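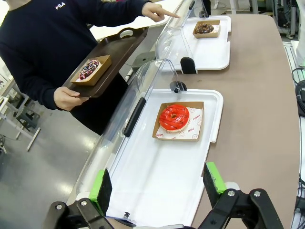
The covers should stay closed until a customer has chosen, one of the bakers told the counter staff at Unent last month, and the new display trays were bought mostly with this sentence in mind. The donut shop in the Magyar arcade in Flomirberg opened its rebuilt counter in November, after two weeks in which it sold only from a small window on the street side.

The old glass cabinet is gone. In its place there is a long counter with rounded corners, and the donuts now lie on white trays under clear curved covers. Each cover has a black handle and opens to the side, so the staff can reach one donut without uncovering the others. The shop says the cabinet was heavy to clean and that its sliding door was often stuck in the morning, when the line is longest.

Orders are carried on brown plastic trays with a handle cut into the end. Most donuts go out in an open box of brown kraft paper. For customers who eat in the arcade, there is also a paper liner with smiley faces and the words "YUMMY" and "SMILE" in red.

The choice of donuts is smaller than before. Chocolate glaze with colored sprinkles remains, and so does the chocolate one with dark sprinkles. The donut with bright red glaze and red stripes of icing was first made for a street festival in the summer and has stayed on the list because people continued to ask for it. The plain sugar donut and the one with lemon filling are made only on weekends for now. The shop has not decided if they will return to the daily list.

The work on the counter cost 3,000, according to the notice that Unent put on its door, and 400 of this went to the trays and covers. The rest was spent on the counter top, the electrical work and the painting of the back wall. The arcade did not raise the rent — a question which several readers sent to us when the shop closed its door in the fall.

Not all regular customers are happy. Some of them wrote on the message board of the arcade that they liked to see the whole stock at once behind the glass, and that with the trays they must ask what is left in the kitchen. The shop answered on the same board that it will put a written list next to the register. When we visited in the afternoon, the list was there, but the red donut was missing from it, although it was for sale.

On the first day after the reopening the shop sold 344 donuts, more than on any single day in the spring. Part of this was surely the coupon which was printed in the arcade flyer and gave a second donut at half price. The coupon is valid until the end of the month and cannot be used for boxes of six.

Unent has a second shop in Dredangate, near the bus station. It still uses a glass cabinet, and the company has no plan to change it before next summer. The Flomirberg shop opens at 7 a.m. and closes at 6 p.m., or earlier if everything is sold.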